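Kerwood bench notebook, tea table task
May, start 9:40 am

Carrying on from Annick's pages. Goal for this block is still the same: demonstrations of taking one sachet out of the box and placing it on the black tray. Running total at the start of the day was 2,464 episodes kept. The target for the Kisham training run is 3,787, so we're a good way off and I'd like to stop losing so many to bad labels.

Operators today: Malsha until lunch, Prasanna after. I'm on resets and logging. Adwoa is reviewing yesterday's takes at the other desk and shouting across when she finds something.

Setup checks
Arm homed fine on the second try. First try stopped with a joint limit warning, cleared it, no repeat. Gripper force left at Annick's setting. Clock offset between the arm log and the chest camera was 29 ms, inside what the sync script will correct. Wrote it in the session header anyway, as Adwoa asked.

Morning
Malsha's first batch was slow but clean. She approaches from straight above and opens the fingers only as wide as she needs. Good takes, though they all look alike, and Adwoa is worried the policy will learn one approach height and nothing else. Asked Malsha to vary the start pose from the list on the wall. She did, and the failure rate went up a little. Fine by me.

One stoppage at 10:50, teleop link dropped for a few seconds in the middle of a grasp. Arm held position as it should. Episode thrown out. Same thing happened last week on the Prornadby rig, so it may be the shared switch. Sent a note to Lutfa.

Multi-grabs
Most of the trouble is the fingers closing on several packets at once. The foil sachets stand on edge right up against each other and there isn't much room to get in between. Up to now operators have been deleting these takes and starting over. Adwoa thinks that's a mistake. If the policy never sees a bunch in the fingers it won't know what to do when it gets one, and it will get one.

Agreed over lunch to do this from now on:

Keep the take. Do not press discard.
Tag it MULTI at the moment of closing.
Operator lowers the bunch back to the box, opens slowly, and tries again in the same episode.
If the second try is also a bunch, end the episode and tag it MULTI-FAIL.
Reset by hand before the next one, both rows upright.

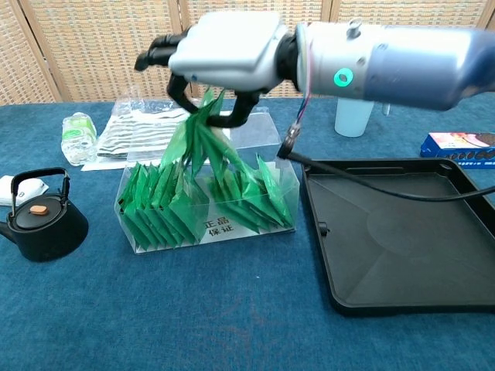 MULTI case, about five sachets in the fingers. Right row already disordered, left row still tight.

Talked through this one with Prasanna. The left row is packed too tightly to get a finger into, and the right row is loose enough that the packets come up together. Neither is a nice starting state. We'll split resets between the two and note which row the operator goes for. Need a field for that in the log sheet. For now it goes in the comments as L or R.

Kettle and bottle stay on the table as clutter. The Amarasinghe list has them in the "may move between episodes" group, and I have not been moving them enough. Will shift the kettle every ten episodes starting tomorrow.

To do
Add row field to log sheet (me)
Pull discarded takes from the last 600 and see if any multi-grabs can be saved (Adwoa)
Swap the switch or get a separate line for teleop (Lutfa)
Ask Annick if she ever tried a lower gripper force on the foil

Stopped at 4:15 pm. Arm parked, brakes on, session copied to the server.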